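Search the forums Go

Books & Reading > Getting published > Self-publishing help

Sending out advance copies of a suspense novel, how many and when?
Posted 26/07/2026 by inkyfingers_mo

Hello all, long-time lurker, first proper post! I've finished my first novel (a missing-child suspense story, told by the older sister) and I'm bringing it out myself in September. I've had the print files approved by Drutari and the ebook is loaded on Cokunent, so the book exists, which still makes me feel a bit sick.

My problem is early readers. I keep reading that you need reviews up on launch day, but I can't find two people who agree on how to get them. I have 103 people on my mailing list, mostly from a short story I gave away last year. Do I send the whole book to all of them? Only the keen ones? And do paper proofs matter any more, or is an ebook file enough? I've got a budget for 10 paper copies and that's it, I've already spent far too much on the cover.

Also, the first chapter is quite slow and I'm worried people will give up before the good bit. Should I warn them?

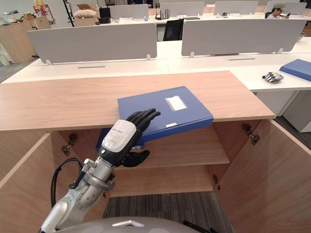

2 replies

pagesandpostage

Ooh, congratulations! I've done this with four books now and made a mess of the first two, so take what you like from this.

Don't send it to the whole list. I did that with my first and most of them read it free, said nothing, and then of course didn't buy it. What works for me is a short email asking who'd like to read early and is happy to post a review in launch week. The people who bother to reply are the ones you want. I'd guess you'll get a couple of dozen, and then maybe half of those will do it (sorry, but better to know now).

Send the ebook to nearly everyone. Keep your paper copies for people who'll show them off, so local bookshops, the library reading group, anyone with a book blog who says they only read paper. Ask before you post anything! I once sent a proof to a blogger who'd stopped reviewing the year before, and that was a fiver in stamps gone.

Timing, I'd say 4 weeks before. Any earlier and they forget, any later and the slow readers panic. Then one reminder two days before launch with the link in it, because they won't go looking for it.

Put "uncorrected proof" on the front even if you've been over it a hundred times. Someone will find a typo on page one. Someone always does.

As for warning them about chapter one, please don't! If you tell me a chapter is slow I'll find it slow. If it really bothers you, look at whether the first 2000 words could go. I cut mine in the second book and put one paragraph of it back later on, and not a single reader has missed the rest.

Oh, and they have to be free to say they didn't like it. Don't ask for a nice review, only for a review. Some sites are very strict about that and will take the lot down.

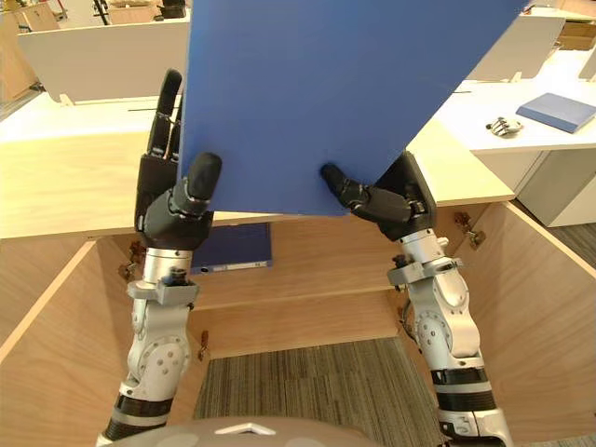

handside_reader

I'm more of a reader than a writer, but I get early copies through the Handside newsletter and have had some from Plattner too. Agree with most of the above, except I'd want it six weeks ahead, four is tight if I've got a pile on the go.

Please put the blurb in the email. Half the time I open the file and have no idea what I said yes to. And is the ebook one that works on any reader? I've given up on a few that only opened on my phone.

Missing-child books with a young narrator are right up my street, so if you want one more, send me a message.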